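We use cookies to remember your preferences and to see which pages get read. By continuing to browse you accept this. Manage settings / Accept all

Two bins and a budget: a visit to the Barkberg open day

Posted July 27, 2025

I went to Barkberg with a spreadsheet. Everyone else seemed to have gone for the pastries, and having tried both I can say the pastries were in better shape by lunchtime.

For those who missed the last post: our packing room at Stustmont has been promised a robot, or at least the money for part of one, and I have until September to say which part. Barkberg runs a test hall where you can watch arms pick things up before you sign anything. They open it to visitors twice a year. Diễm Ung from our purchasing side came with me, partly to ask about payment terms and partly, I suspect, to make sure I didn't sign anything.

Parking is behind the building and the sign for it is in front of the building. Allow time for that.

The morning began with a talk by Phong Triệu, who handles what the program called "customer readiness." He had 40 slides. The first dozen were about the future, and the rest, thankfully, were about what things cost. His main point was that people arrive with a price for the arm in their heads and treat everything else as a rounding error. Then they get the quote for the gripper, the mounting, the guarding, the training days and the electrician, and they go quiet. Diễm wrote "electrician" in her notebook and underlined it twice. We had not budgeted for an electrician.

He also said that the table matters more than anyone wants it to. If you buy a good arm and stand it next to something that wobbles, you have bought a very good way of missing. A man in the row ahead of us asked whether clamps were acceptable. Phong said clamps were fine for finding out whether you wanted the thing, and that a proper fixture was for after you did. I liked that answer, mostly because we own clamps.

After coffee we were split into groups. Ours went around with Hường Lại, who works on the picking cells and has clearly answered the same questions many times. No, it won't know what your products are by itself. Yes, it can hurt you. No, she can't say how many picks per hour, it depends what you're picking. Someone asked if it depended a lot. It depends a lot.

The bin picking station was the one I'd come for. I had expected cartons, or at least something that looked like stock. They use toys and kitchen things. Hường explained that a ball and a cup and a scoop will tell you more about a gripper than a tray of identical boxes, given that the boxes will all fail the same way or not at all. Her advice was to bring your own awkward items on the trial day, the ones the packers complain about, and leave the nice ones at home. I've already started a list. It is headed by the Jollex refill pouch, which has no front, no back and no side that stays where you put it.

Hưng Lương from Chu was in our group too. They bought their first arm two years ago and he was generous with the details, including the painful ones. They had spent nearly everything on the arm and had to borrow from the maintenance budget to get a second gripper when the first turned out to be wrong for half the range. His rule now is that for every 100 you plan to spend on the machine, you should have the same again put by before you start. Diễm asked if that was a rule or a wound. He said it could be both.

Then lunch, and the pastries already mentioned.

In the afternoon you could book a short session at one of the desks to go over your own numbers. We got Xuân La, who looked at my spreadsheet for a while without speaking, which is never a good sign. She moved three rows from "later" to "now" and added one I didn't have at all, for the hours our own people would spend standing next to the thing while it learned its job. I had put those hours down as zero. We agreed on 192 for the first year, and my total stopped looking like my total.

She was also firm about the bins. Ours are whatever the supplier sends, in three heights, some with lids. She wants one size, bought in bulk, with spares, and she wants it decided before anyone orders a gripper. It is a strange feeling to drive to a robot open day and come home with a shopping list that starts with boxes.

What we're going to ask for, subject to Diễm having a calm week: a trial day first, with our own products. One arm, leased if the terms are decent. Two grippers from the start. Bins of one size. A real table. The electrician. I've taken out the line for the viewing screen in the lobby, and I'd like it noted that it wasn't my line to begin with.

If any readers have leased instead of bought, I would be glad to hear how the end of the lease went, particularly what they charged you for wear. Hưng had views on the subject but his ride was leaving. The next open day at Barkberg is in the spring, and I'm told the parking sign is under review.
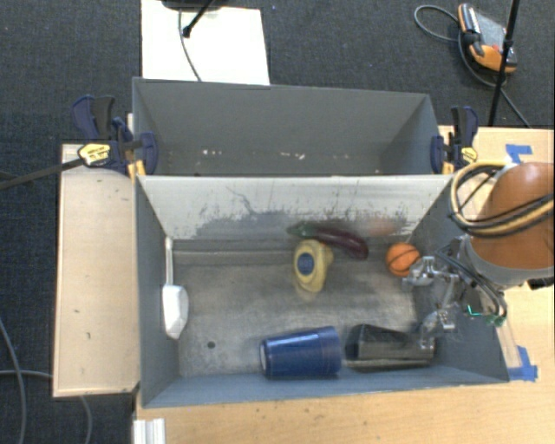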